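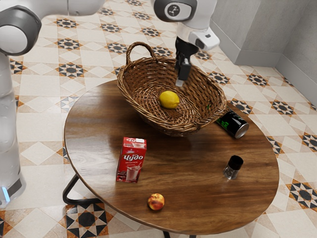 According to the man at the Lauritsen hardware counter, a round table can't wobble, the floor wobbles, and he would be happy to sell me a floor. I left with a pack of felt pads and a feeling I'd been had.

So I'm asking here. I have a low round wooden table on a tiled floor. It rocks. It doesn't rock enough to spill anything, only enough to go *tock* whenever somebody leans on it or sets down a cup with any conviction. I have tried a felt pad, two felt pads, a folded takeout menu, and ignoring it. The menu worked for 13 days and then I wanted noodles.

I rent, so the floor stays. I'd like to keep the table, which came from the Sirard estate sale and is the only thing I own that people compliment. I would also rather not saw anything. I've read about people who trim one leg, then the next, and end up with a very nice tray.

Is there a fix that lasts longer than a menu?

*posted by* **grout_and_about**

---

**mostlylevel** (marked as helpful)

First find out who's guilty. Move the table to another spot and rock it. If the wobble goes away, or moves to a different foot, it's the tile. If the same foot is up in the air wherever you go, it's the table. A kitchen counter is a handy flat surface for checking a small table, though you'll want to clear the counter first and then explain yourself to whoever walks in.

If it's the tile and your table has four legs, turn the table before you buy anything. Slowly, a bit at a time, pressing on the rim as you go. When the feet are evenly spaced and the legs are all the same length, there's usually some angle where everything touches, and it's less than a quarter turn away. A round top helps a lot here, as you can park it at any odd angle and no guest will ever know. With a rectangular table you'd look like you'd had a falling-out with the wall.

Watch out for grout lines. A narrow foot sitting half on the tile and half in the groove will rock forever. Slide it two inches and see.

If it's the table, check the joints before the feet. Flip it over (blanket underneath, please) and wiggle each leg by hand. Tighten whatever has a bolt. A loose leg acts like a short leg but no amount of padding cures it, and I suspect that's where your second felt pad went to die.

If everything's tight and one foot really is short, put screw-in leveling feet on all of them. You drill a small hole up into the end of each leg, tap in a threaded insert, and screw in the foot. Then you can adjust it whenever you move. Mine are the Skuten ones, 19 dollars for the set, and they've survived three apartments. Drill straight. Mark the depth on the bit with tape. No sawing involved.

---

**Botgate_Bill_Payer**

Cork. Cut a slice off a wine cork, glue it on, sand it until it stops. Felt squashes flat, that's why yours quit on you. Cork squashes too but it takes its time about it.

You do have to drink the wine first. I don't make the rules.

---

**oldlinoleum978**

I have the same problem and have simply learned which side not to lean on. Twelve years now. Guests pick it up fast.

Also your landlord should be fixing that floor. A tile that's high at one corner (they call it lippage) will take your toe off in the dark, never mind the table. Lay a straight ruler across the joint and if you can slide a coin under it, send them a letter. Mine wrote back the following January to say the building had "character."

---

**grout_and_about**

Update. It was the tile. I turned the table on Thursday night, feeling like a safecracker, and partway around it just stopped. No tock. I put a small piece of masking tape on the floor at each foot so I can find the spot again after mopping.

I did wiggle the legs while I was at it and one bolt took nearly a full turn, so some of the guilt is shared. Going to hold off on the leveling feet until I move. The felt pads are unopened apart from the two, if anybody near Botgate wants them.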